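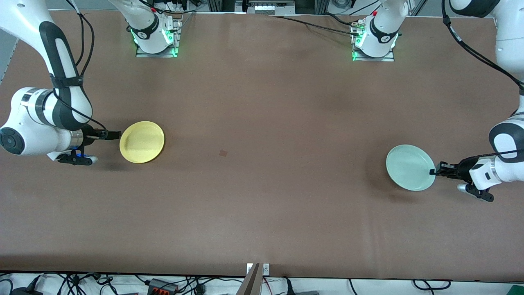

Yellow and pale green plates, flat on a brown tabletop.

Hemitz coloured plates - sold singly

We were slow to stock these. Coloured plates come round every few years with a new name on the box and a new story about how they will cheer up your breakfast, and most of them end up at the back of the cupboard by the second winter. Rupert Pfister, who buys our tableware, turned the Hemitz range down twice. He still thinks the catalogue oversells it. What changed his mind was the shape, and the fact that we could buy plates one at a time and didn't have to take a boxed set with four bowls in it that customers never asked for.

So, the shape. It is a shallow round plate with a flat centre and a slightly raised rim. The maker's leaflet calls this a "versatile dining form", which means it is a plate. The flat part does matter, though. A good many plates at this price dip towards the middle, so that a fried egg slides about and a knife never quite meets the surface. You can cut toast on one of these without chasing it. The rim will hold back the juice from a tomato or a spoonful of beans. It will not hold back soup, or a curry with plenty of sauce, whatever the leaflet says about "one plate for every meal". Buy a bowl for that.

The colours

We carry two, a light yellow and a pale green. Hemitz has other colours, and we looked at them, and they were either too dark to show whether the plate was clean or too bright to eat off. The yellow is soft and goes with most things. The green is the one people argue over. Some call it mint, some call it sea green, and on a brown table it looks quieter than it does on a white one. If you are hoping to match a wall or a set of curtains, please come into the shop with a sample, as screens are not to be trusted on this and we have had plates sent back for it.

Mixing the colours works well enough on a big plain table with room between the places. On a small crowded one it can look like a children's party. That's our opinion and you are free to ignore it.

What we'd question

The leaflet says the colour "will never fade". We have no way of knowing that and neither, we suspect, has Hemitz. Remo Plattner has been using a pair at home since July, in and out of the dishwasher, and can see no change so far. That is one household and not a very long time. We'll add to this page if anything goes wrong with them.

It also says the plates stack "perfectly". They stack all right. A pile of 13 stood steady on our shelf, but we would not carry it across a kitchen in one hand. Put something soft between them if they are going in a car.

Then there is the claim that they suit "indoor and outdoor living". Any plate will go outdoors if you carry it there. They have no lid, no clip and no grip underneath, and we wouldn't choose them for a windy picnic.

We were also sent a card of serving ideas, which we are not passing on. It suggests using the yellow for starters and the green for mains. Use whichever is clean.

Who they're for

People who want a plain, light-coloured plate for breakfast, lunch and cake, and who would like to tell one person's plate from another's. They are handy in a shared house for that reason. If you want something for best, the white Prantl dinner plates are a better buy, and they have a wider rim - they cost more, and you will worry about them more too.

Ordering

Yellow is stock number 311 and green is stock number 593. Please give the number as well as the colour when you ring, because there is more than one green in the maker's list and we have been sent the wrong one before. No minimum order. We don't do the gift box, which added to the price and went straight in the bin.

Returns are taken unused. Check each plate on the day it arrives and tell us about any chips before you wash it.

Related items
Hemitz cereal bowl, yellow
Prantl dinner plate, white
Prantl side plate, white
Pretow plate rack, small
Pretow table mats, set of 2
Unosgate dish brush and spare head
Unosgate tea towel, plain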